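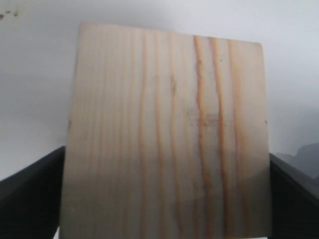
A light-colored wood panel held between the two gripper fingers, seen from the wrist camera.

Ditus publishes its setup and care routine for the Kasten handling cell

Una, July 28, 2020 - Ditus, a maker of thin wooden panels for boxes and small furniture, today makes public the full routine which it uses to set up, clean and repair its Kasten handling cell. The document can be downloaded free of charge and is meant for small workshops which run one robot and have no service department of their own.

The Kasten cell has been in daily work in the Una workshop since February. It consists of one arm, one gripper with two fingers, a small camera at the wrist and a control cabinet from Nerent. The cell takes panels from a stack, shows them to the camera, and places them in the rack for the sanding line. It handles over 700 panels in one shift.

In the first weeks the cell stopped more often than planned. Most of the stops had the same reason: fine wood dust collected on the inner sides of the fingers, and the panels moved a little in the grip. The operators first increased the closing force. This left marks on the edges of soft wood, and the force was put back to its earlier value. The workshop then wrote down a cleaning and checking routine, and this routine is the base of the document published today.

Daily care

The daily part takes 20 minutes and is done before the first shift. The arm is driven to the service position and the air supply is closed. The fingers are wiped with a dry cloth, first the inner sides and then the upper faces. Oil and solvent are not allowed here. After this the operator opens and closes the gripper five times by hand control and listens for an uneven sound. The camera glass is cleaned last, with a separate cloth.

The operator then lets the gripper take one test panel by its two long edges. On the camera picture both fingers must touch the panel at about the same height. When one finger touches visibly higher than the other, the finger screws are checked before any work begins. A panel which narrows toward the top is a good test piece, as it shows a wrong finger position earlier than a panel with parallel sides.

Camera setup

The wrist camera is fixed with two screws and can be turned by mistake during cleaning. The document therefore gives much room to its adjustment. Focus is set on the upper part of the panel. In the workshop's setting the lower part, between the fingers, stays a little soft in the picture, and this is accepted. The grain should be clear enough that a dark line can be followed by eye from the top edge downward.

Light is equally important. The cell uses diffuse light and a plain, light background. Strong shadows from one side were read by the software as stains in the wood, and good panels were sent to the reject box. Small gray marks in the surface are a matter for the person at the sorting table, and the software is set to pass them on to this person for a decision.

Repair of the fingers

A worn finger is always changed together with the finger on the opposite side. Ditus tried to change single fingers and does not recommend it. A new finger next to a used one gives an uneven grip, and the panel turns slightly when the arm speeds up. The change includes these steps:

Switch the cell off at the main switch and lock it.
Close the air supply and let out the remaining pressure.
Remove both fingers and clean the seats.
Mount the new pair and tighten the screws by hand.
Center the fingers on the setting block, then tighten with the torque wrench.
Run the test panel at low speed before the cell goes back to work.

The old screws are not used again. The setting block is part number 342 in the spare parts list, and the finger pair is number 352. Both numbers are valid only for the Kasten cell and should not be used to order parts for other grippers.

Results in the workshop

Since the routine was introduced, the operators in Una do most of the care themselves, and a visit by Nerent is needed only for the control cabinet and the yearly inspection. Unplanned stops have become rare. Ditus does not give a figure for this, as the number of panels per shift was also changed in the same period and a fair comparison is difficult.

The routine also has its limits. It was written for dry, sanded wood. For panels with fresh glue or with bark on the edge, another type of finger is needed, and the document does not cover it.

Availability

The document has a main part, a one-page checklist to hang at the cell, and a form for the service book. It is available in English on the Ditus website. Workshops which find an error or have a better method are invited to write to the service desk. A second edition will include the care of the sanding rack.

About Ditus

Ditus makes thin panels from softwood in its workshop in Una. The company sells to box makers, furniture workshops and schools.

Press contact
Ditus, Press Office, Una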